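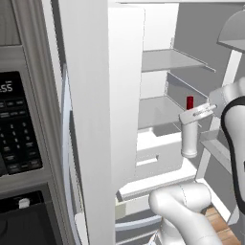 ## Interim progress report: Cukley Home Food Storage Study

Submitted to the Mercado Fund, 2/24/24

### Status

Enrollment closed in November with 136 households. Fieldwork is on schedule in the Cukley district and behind schedule in Zirner, where the building manager asked for a revised consent form before allowing door-to-door contact. The revised form has been approved and contact has resumed. No change to the end date is requested.

The study tests whether a one-page storage guide and a weekly reminder reduce the amount of edible food thrown away at home. Households in the first group receive both. Households in the second group receive the guide only, and those in the third receive nothing until the end of the observation period, which lasts 6 months for every household regardless of start date.

### Data collection

Each household keeps a discard log and weighs discarded food on a supplied kitchen scale. Entries are made on paper or by phone. Paper logs are more complete than expected; phone logs have more missing days, mostly at the end of the month. We have not yet established whether the gap reflects less waste or less reporting, and the analysis will treat a missing day as missing, not as zero.

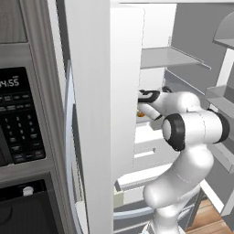
Temperature loggers were supplied by Andoteck under the existing purchase order. Each one records air temperature on the middle shelf at a fixed interval and is read out when field staff visit. Four loggers returned blank files and have been replaced at no charge. The affected households stay in the discard analysis but will be dropped from the temperature analysis for the period without readings.

Preliminary readings show wide variation between households and fairly little variation within them. Most of the warm readings come from older units with worn door seals. This was not part of the original design, and we propose to add a seal check to the closing visit. It takes a strip of paper and very little time, and it can be absorbed in the current field budget.

### Participant feedback

Feedback forms went out with the second batch of log sheets. The guide was rated easy to follow, with one recurring complaint: it assumes that leftovers are eaten by the people who cooked them, on a regular schedule. Shift workers and shared households said the advice on labeling was useful and the advice on meal planning was not.

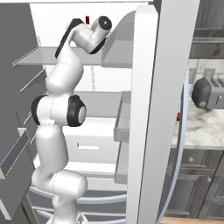 One respondent in Zirner wrote that the reminder always arrived after the week's shopping had been done, and asked for it to come the evening before instead. Several others made the same request in different words. We have moved the send time for new starters only, so that the schedule for households already under observation stays fixed. The change will be recorded as a covariate.

### Storage guide, revised draft

The second version of the guide is organized by location in the refrigerator. Version one was organized by food type, and readers had trouble finding items that fit more than one heading. The draft also separates "use by" from "best by" dates – the point most often misread in the pretest – and drops the table of freezer times, which will become a separate sheet.
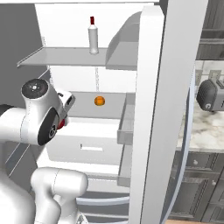 *Open refrigerator: upper glass shelf, lower shelf and crisper drawer.*

### Budget and next period

Spending is under plan on travel and over plan on printing. The printing overrun comes from the revised consent form and will be covered from the travel line within the limits of the grant agreement. Staff costs are as forecast.

Work planned for the next period:

- complete the delayed contacts in Zirner
- read out all loggers and reconcile them with the visit sheets
- double-enter a random sample of 30 paper logs to estimate the transcription error rate
- pretest the revised guide with households outside the study

One decision is needed from the fund. The seal check adds a measurement that the approved protocol does not list, and we ask for written confirmation that it can go ahead before closing visits begin.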